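Setting the Table for a Casual Supper, Quick Version

Got people coming at six and a bare table? This is the order I do it in. Works for four, works for eight. Nothing fancy, no napkin swans.

What you need

Plates, one per person plus a spare or two
One shallow metal tray
Forks, knives, spoons if there's soup
Napkins, paper or cloth
Glasses
A damp cloth and a dry one

Step 1. Clear and wipe

Everything off. Mail, keys, the fruit bowl. Wipe with the damp cloth, then go over it with the dry one right away. Wood-grain tops show streaks worse than you'd think, especially the pale gray kind. Skip the spray polish before food. It gets on the bottoms of the plates and then on your shelf.

Step 2. Put the tray down first

The tray goes in the middle or toward the back, before any plates. It takes up more room than people plan for and if you do it last you end up shoving plates around. Bread goes in it, or the salt and pepper and butter, or the serving spoons. Mine lives toward the back becuase we all sit along the front and the two ends.

If yours has a dark inside, line it with a napkin before the bread goes in. Crumbs show up like snow on those.

Step 3. Plates

One at each chair, a thumb's width in from the table edge. Start at the ends, then fill in the long sides. Spacing comes out more even that way than going around in a circle.

Check rims as you go. Run a finger around each one. Anything with a rough spot goes under the spare stack or gets used for lemon wedges. A tiny nick on a colored rim is fine for family, I'd give it to myself and not the guest.

Mixed colors? Fine. Blue rims with pale centers go with nearly anything. If you have some red in the set, either alternate all the way down the table or put all the red on one side. One random red plate looks like you ran out. Souad Ramadan, who taught me most of this, stacks a second color underneath so just a thin line of it peeks out at the edge. Looks good, doubles your dishes. Up to you.

Leave a gap between the plates and the tray, enough for a hand to reach in and come back out with a roll. A flat pale plate with a thick blue rim next to a plain silver tray is plenty of color for a weeknight, so no runner needed.
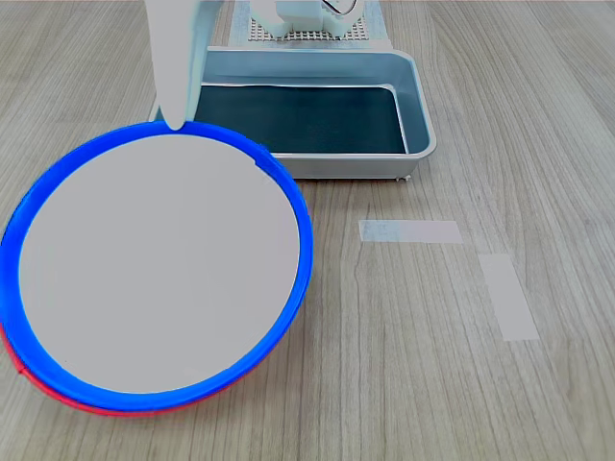

Step 4. Forks and knives

Forks left, knife right, blade facing the plate. Spoon outside the knife. Line up the bottoms of the handles with the bottom of the plate. Don't fuss over it.

Holding them by the middle of the handle keeps fingerprints off the ends. Water spots come off with a drop of white vinegar on the dry cloth.

Step 5. Napkins

Left of the forks, or on the plate if the table is tight. Fold in half, fold in half again, done. Paper ones blow around if a window's open so tuck a corner under the fork.

Step 6. Glasses

Upper right of each plate, just above the knife tip. Fill water right before people sit. Not earlier, or the glasses sweat all over the table.

Step 7. Fill the tray and look it over

Bread in last so it's still warm. Then sit in one chair for a second and check. Can you reach the tray? Can you see whoever's across from you? If something tall is in the way, move it to the counter.

Small table?

Put the tray lengthwise and move the glasses in closer. If it's still crowded, drop the bread plates, people will manage on the one plate. You can also leave the tray on the counter and pass it around once everbody's seated.

Cleanup order

Glasses first, then flatware, then plates, tray last. Scrape plates into the tray if it's empty, carry the whole mess to the sink in one trip. Rinse the tray and dry it standing on its side so water doesn't sit in the corners.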